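Omell Tidy-Up — data card and notes

Status: second release, February. Maintained part-time.

What this is

Omell Tidy-Up is a set of 2,638 short recordings of people clearing up toys, small containers and packets in ordinary homes, using a hand-held two-finger gripper. The idea is that a robot arm fitted with the same fingers can learn the job from watching. We collected it because we kept reading that household robots were nearly here, and we wanted to see how nearly.

Our view after two releases is that they aren't. Read the rest with that in mind.

What's in it

Each recording is one person moving items between a box and a tray, or putting them away. There are 2 folders:

- homes: recordings made in bedrooms, lounges and kitchens, left as we found them
- bench: the same chores on a clear table, under good light

Most published results on this kind of work come from something like our bench folder. Please report the two separately. A single averaged score hides the part anyone would care about.

Why the homes folder is harder

A chore in a house doesn't come with a flat surface and a plain background. The work gets done on a bed, with soft wrinkles in the sheet, somebody's bare foot beside the tray, and slippers and plastic bags on the floor past the mattress. The thing being picked up might be a glossy green container lying on its side, with a reflection across the plastic. A four-year-old would pay no attention to any of this. The models we tried paid a great deal of attention to it. 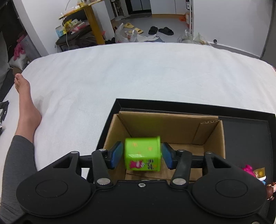

What we tested

We trained the Troncoso baseline on the full set and ran it on a Dorkico arm, 20 attempts per chore. It did well on the bench. In homes it dropped things, closed on air beside the item, or pressed down on the side of a cardboard box until we hit stop. Boxy items with a rim were the worst, as the fingers tended to catch the rim and tip the thing over.

We also tried the Cernness planner on top. It was good at saying what should happen next and no help with making it happen.

Known problems

- Every grasp was chosen by a person. The hard thinking is already done before a model sees it.
- People are in view in some recordings, usually a hand, leg or foot. Faces were removed.
- Printed labels are often blurred or sideways. Don't use this set for reading text.
- Small toys piled together are often partly hidden by the gripper itself.
- We labelled "success" by eye. Some calls are generous.

What not to claim

Please don't use this data to say a machine can tidy a child's room. It can sometimes move one item a short distance while an adult stands next to the off switch — a fair piece of engineering, and a long way from a chore.

Licence

Free for research and teaching. Ask before any commercial use. If you find a bad label, send us the recording number and what you think it should be.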